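Bin-picking cell back in use after cable fault

The picking cell in the Iketwood workshop is running again after a fault in April that stopped it three times before we found the cause. Several members have asked what happened, so this is a short account of it.

The cell was doing its usual soak run for the Fament project, lifting blocks out of the metal bin and dropping them back in. It had been left on the standard program with no changes to speed or gripper settings. At 2,258 cycles the gripper reported open while it was still closed on a block. The arm carried on to the next approach, pushed the held block into the side of the bin and tripped the collision stop. No one was inside the barrier.

Hòa Kiều, who was on shift, logged it as a bad grasp and restarted. The same thing happened 40 cycles later, and again after another 34. At that point the cell was locked off and a fault sheet opened.

We first blamed the finger position sensor, as it had been replaced over the winter. Swapping it made no difference. Prindasetti, who supplied the gripper controller, asked us to log the signal while the wrist was turned slowly by hand control, and the dropouts showed up straight away. They only came when the wrist was rotated well over to one side — a position the arm uses for blocks lying close to the bin wall. 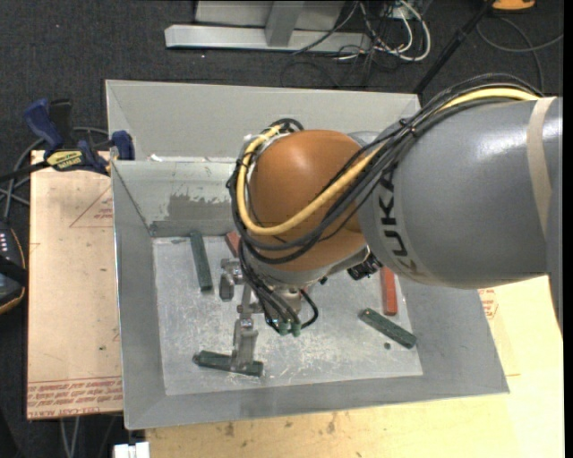

The arm at work over the bin, with the cables running across the joint to the gripper.

One of the black signal leads had broken internally. The outer jacket looked sound, which is why two visual checks had passed it. The lead had been tied with too little slack, so each full wrist turn put the bend in the same short length.

The lead has been replaced and the bundle re-tied with a longer loop. We have also changed the program. If the gripper state and the motor current disagree, the arm now stops where it is and waits for an operator. Before this it trusted the gripper signal alone, and we consider that the more serious of the two faults.

The cell has since done 550 cycles without a dropout. Tôn has agreed to lend us a cable tester so that leads can be checked under movement, and this will be added to the monthly inspection.

Anyone using the cell should note the following. Do not restart after a collision stop until the gripper has been opened and closed by hand control and the reading checked. A second stop in the same shift means the cell is locked off. Please do not move or add cable ties on the arm without asking Hòa first.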